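Speaker notes — open day at the Stiltbridge workshop
Talk length: 16 minutes plus questions
Speaker: Jordan Parsons

Before starting: check the clicker, put water on the left side of the lectern, ask the room if they can hear me at the back. Don't wait for latecomers past five minutes.

Opening

Good afternoon. I'm Jordan Parsons. I look after visits and demonstrations at Stiltbridge, so I'm the person who gets the emails that say "can we bring a few people to see the robots." In February we stopped answering those one at a time and held an open day. I'm going to tell you how we set it up, what people looked at, what they asked, and what we'd change.

Most of you run a lab or a shop floor of some kind. A few of you have told me you're planning an open day of your own. If you want the floor plan or the sign-up form, see me at the break. I brought paper copies.

(Pause. Next.)

Who came

We had 61 visitors. I had planned for fewer. They were mostly local: parents with kids, retired machinists, two classes from the technical college, and a small group from a packaging company called Jirnow that is thinking about automating a line.

The mix matters for how you talk. The Jirnow people wanted to know about cycle time and maintenance. The kids wanted to know if it could wave. The machinists wanted to know what the fingers were made of and who fixes them when they break. If you have one script for all three groups, two of them will be looking at their phones.

Sandra Dunmore ran the door and split people into groups of five. Each group got a start time and a colored sticker. I was against the stickers. I was wrong, they worked fine. People knew where they belonged and they moved when they were called.

How the day ran

Doors at 10 in the morning. Three stops. Stop one was a short talk on safety, standing up, no slides. Stop two was the big arm behind the fence, which we call Pestis. Don't explain the name unless somebody asks, it takes too long. Stop three was the tabletop arm with the gripper.

Pestis got the photos. It's big and it moves fast and it makes a good noise. But people stood there for a couple of minutes and then they'd seen it. The tabletop stop was where they stayed. Lionel Kettle had to ask one group twice to move along, and he's a patient man.

I think the reason is simple. At the fence you're watching a machine do something you've never done. At the table you're watching it do something you did at breakfast.

(Next slide. Leave it up while talking.) 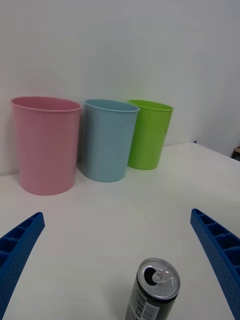

Choosing objects for a tabletop demonstration took us longer than any other part of the planning. Lionel Sowerby wanted machined blocks, which are easy to grip and look tidy. Darren Bainbridge wanted things out of a kitchen cabinet. We went with Darren. Visitors have to know what the object is before the arm moves, or they spend the first minute asking. The three cups at the back are pink, light blue, and lime green, and that lets you point one out to a whole group by color without walking over to the table. The can is black with a silver lid, so it's hard to mix up with any of them. Keep the wall behind the table plain if you can. A visitor standing off to one side should be able to pick out the cups right away.

Let people look for a few seconds here. Then ask the room: if you were writing the instruction for this arm, what would you say first? Take two answers, no more. Somebody will say "pick up the can." Ask them where on the can. That usually gets a good argument going.

What to say at the table

We rehearsed this part the least and we should have rehearsed it the most. These are the points I'd give any presenter.

Say what the arm is supposed to do before it does it. One sentence. "It's going to close on the can." Then stop talking and let it run.

If it misses, say it missed. Don't fill the silence. We had misses during the day and no one in the audience minded. One of the college students asked a better question after a miss than anyone asked after a good grab. She wanted to know how the arm would find out that it had missed.

Stay off the word "smart." Someone will ask you to define it and then you've lost your slot.

Tell them when a person is driving and when the program is driving. We forgot to say it to the first two groups and they left with the wrong idea. Sandra caught it from the comment cards at lunch, and we fixed it for the afternoon — one line at the start of the stop.

Questions we got

I'm going to read some of these straight from the cards.

"Does it know it's a cup?"

"What happens if I put my hand there?" (This is why safety is stop one.)

"How long did it take to teach it?" Give a real answer. Ours was that it depends on the task, and then we told them how long we had spent on this one.

"Will this take my job?" Three people wrote that down, all from different groups. Don't send this one to the most junior person on the floor. I took it myself each time. I told them which jobs in our own building had changed and which hadn't, and I said I couldn't speak for their employer. Some were satisfied with that and some weren't.

"Can I try?" See the next part.

(Check the time. If past 12 minutes, skip the money section and go straight to changes.)

Money

The whole day cost us 800 dollars. Most of that was lunch and printing. Staff time isn't in that number, and if your manager asks, you should put it in. We used equipment we already had and didn't rent anything.

What we'd change

More time at the table, less at the fence. We had them equal. Next time the table gets double.

Let visitors drive. We had a spare controller and a slow mode and we didn't use them, because we hadn't written the rules for it. Darren has a draft now. One person at a time, an operator next to them with a hand on the stop button, closed shoes.

Chairs. Several of our older visitors stood for the whole tour, and that's on me.

Name tags for staff in large print. Two Lionels on one floor caused more trouble than you'd think.

Closing

Thank Stiltbridge for the time, and thank Sandra by name, she's in the third row. The floor plan and the sign-up form are on the table by the door. Take questions until the chair stands up.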